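8 avril 2024
Cahier d'atelier, teinture et bains. Suite de l'essai garance, lot Narkavine.

Repris le bain n° 17 là où je l'avais laissé. Racine broyée, lot Narkavine, trempée une nuit dans l'eau du robinet puis filtrée sur toile. Eau dure chez nous, ce qui en principe convient à la garance ; pas d'ajout de craie cette fois, pour avoir un témoin propre. Laine : écheveaux Terncombe, deux fils, non blanchie, lavée au savon neutre et rincée deux fois.

Mordançage : alun 17 % du poids de fibre, crème de tartre 6 %. Monté à 80 °C en une heure, tenu une heure, refroidi dans le bain. Laine essorée, gardée humide dans un linge. Je n'ai pas laissé sécher avant teinture, contrairement à la série de juillet. À garder en tête pour la comparaison.

Bain : 500 g de racine pour 500 g de laine. Départ à 29 °C, montée lente. Au-delà de 70 °C les bruns sortent et on perd le rouge, c'est écrit partout et c'est confirmé par nos deux premiers bains, qui ont tourné à la brique. Plaque réglée au minimum, couvercle posé de travers. J'ai dû couper deux fois parce que le thermostat dépasse sa consigne de 4 à 5 degrés avant de redescendre. Il faut soit changer la sonde, soit travailler au bain-marie. Ettore Messina penche pour le bain-marie. Moi pour la sonde, le bain-marie prend toute la paillasse.

Relevés : 45 °C à la première demi-heure, 58 °C à une heure, 66 °C à une heure et demie, puis palier. pH 7,2 au départ, 6,9 en fin de palier. Bandelettes, donc précision médiocre. Le pH-mètre dérive depuis le changement de solution tampon, ne pas s'y fier avant réétalonnage.
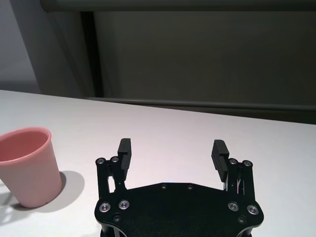

Sortie du premier écheveau après une heure de palier, du deuxième après deux heures, le reste laissé jusqu'à refroidissement complet. Écart net entre le premier et le deuxième, faible entre le deuxième et le troisième. À l'œil : orangé franc, puis rouge orangé, puis rouge un peu plus sourd. À reprendre à la lumière du jour une fois sec, la laine mouillée trompe toujours d'un bon ton.

Second passage dans le bain épuisé avec 200 g de laine mordancée de la même façon. Saumon clair, assez régulier, sauf à l'endroit des liens où il reste des réserves presque blanches. Liens trop serrés. Refaire en huit lâche, avec du coton, pas avec la ficelle d'emballage qui avait déjà déteint sur le lot précédent.

Remarque sur la matière première. La racine de chez Proroso donnait davantage à poids égal, mais le lot était plus vieux et surtout plus fin de mouture. Impossible de dire lequel des deux facteurs joue. Le Narkavine est grossier, avec des fragments de tige ; j'en ai retiré une partie au tamis, sans peser le refus, ce qui fausse le rapport annoncé plus haut. Prochaine fois : peser après tamisage.

Solidité. Bandes témoins du bain n° 15 décrochées de la fenêtre sud. Moitié exposée à peine plus claire que la moitié masquée sur les écheveaux alunés. Sur la bande sans mordant, il ne reste presque rien. Lavage à 40 °C, savon neutre : dégorgement léger au premier rinçage, rien de visible au deuxième. Frottement à sec correct. Frottement humide pas encore fait, il manque du tissu blanc normalisé. Commande à passer.

Relu le mode opératoire de Stoyanova sur le rinçage au son. Elle prescrit un passage tiède de vingt minutes après teinture pour aviver. Essayé sur un demi-écheveau du deuxième prélèvement. Je ne vois pas de différence, Ettore en voit une. Mis de côté, étiquette « son », pour comparaison à sec.

Divers :
- Balance : la tare ne tient plus sous 5 g. Utiliser la petite pour l'alun.
- La cuve inox de gauche a une piqûre au fond. Possible contamination au fer, donc réservée aux gris et aux bruns à partir de maintenant. Marquée au feutre.
- Reste de bain conservé en bidon, étiqueté 17 bis. Pas au-delà d'une semaine, le précédent avait moisi.

À faire pour le n° 18 : même laine, même alun, ajout de craie 2 %, racine tamisée puis pesée, palier à 62 °C maximum. Ne changer rien d'autre. Prélever toutes les demi-heures et garder 10 cm de fil à chaque fois, collé en marge avec l'heure et la température.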